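Posby kitchen arm is back after its 3000-hour service
13/06/2021

If you follow the Lyimo project you'll know our simulated kitchen had been quiet since May. Well, the arm is running again, and I'm so pleased I'm typing this with lunch still in my other hand! We build the simulated cell to match the real one in Posby, link for link, so when the real arm goes in for service the model gets its checkup too.
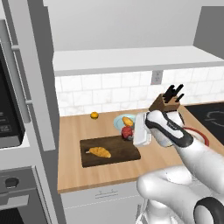 Mwajuma Shemweta and I started with the joint offsets (dull, but you can't skip them). Two of them had drifted on the real machine after the new seals went in, and the model was still using the old numbers. That meant reaches over the counter came in low, and the finger would stop against the worktop and throw a contact fault. We typed in the fresh values from Amel, reset the payload for the gripper and ran 520 short reaches overnight, with the cutting board and the knife block left where they always are. The log came back clean, apart from one warning about wrist speed that I've turned into a ticket.

We also moved the whole cell over to the new Mirus controller settings – gentler stops, mostly, and a slower approach near the tile wall.

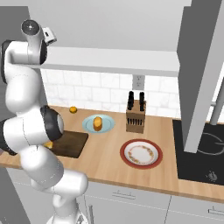

Yaryna Karpenko would have liked us to wait with the controller change until the offsets had a full week behind them, and wrote that two changes in one go make any new fault twice as hard to trace. Fair point, and the old settings are saved in the service folder in case we need to go back. Next check is at 3520 hours.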